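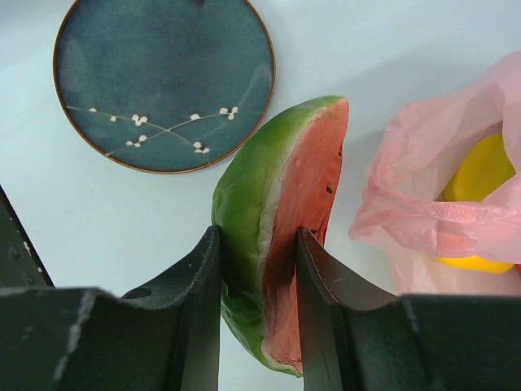
Report on the Visit to the Avcı Tableware Works, Vindolness

Members of the Zambridge Ceramics Society visited the Avcı works on June 9, 2026. The party was received by Sibel Bayram, head of glazing, and was shown the clay store, the casting hall, the kilns and the finishing rooms. The society last visited in February, when the large kiln was closed for relining.

Casting and Drying

Plates are pressed in plaster molds and left on open racks for four days. Ms. Bayram explained that the clay body was changed last year to reduce warping at the rim. Offcuts are returned to the mixing tank at the end of each shift.
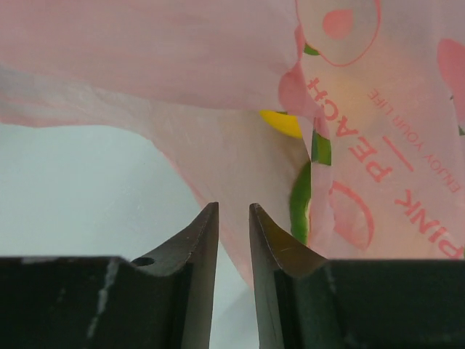
The drying room holds 600 plates at a time. Members asked whether a heated room would shorten the wait, and were told that trials had produced too many hairline cracks.

Glazing and Firing

Blue and green glazes are mixed on site in small batches, and each batch is tested on a tile before use. The Lilance range, introduced in the spring, is fired twice. Its color depends heavily on where a piece sits in the kiln — a point that led to a long discussion with our own potters.

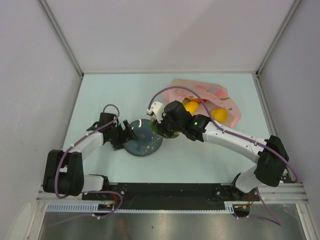

Obaidul Matubbar, who manages the kilns, reported that 1,891 pieces were fired in May. Seconds are sold from the works shop on Fridays at a discount of 30 percent.

Family Room

Members who brought children were glad to find a supervised room beside the shop, with play food and paper plates to paint.
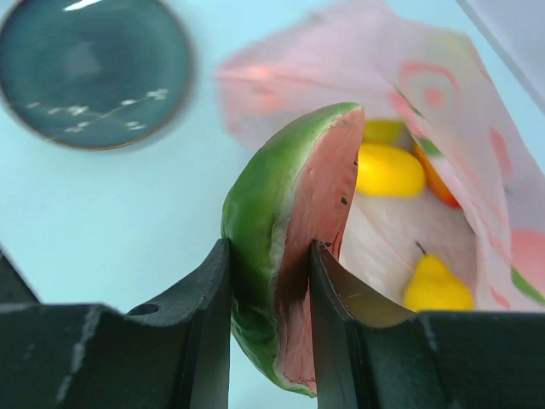 Toy watermelon slice

The society thanks Ms. Bayram and Mr. Matubbar for their time. Members wishing to borrow the glaze notes should apply to the library desk.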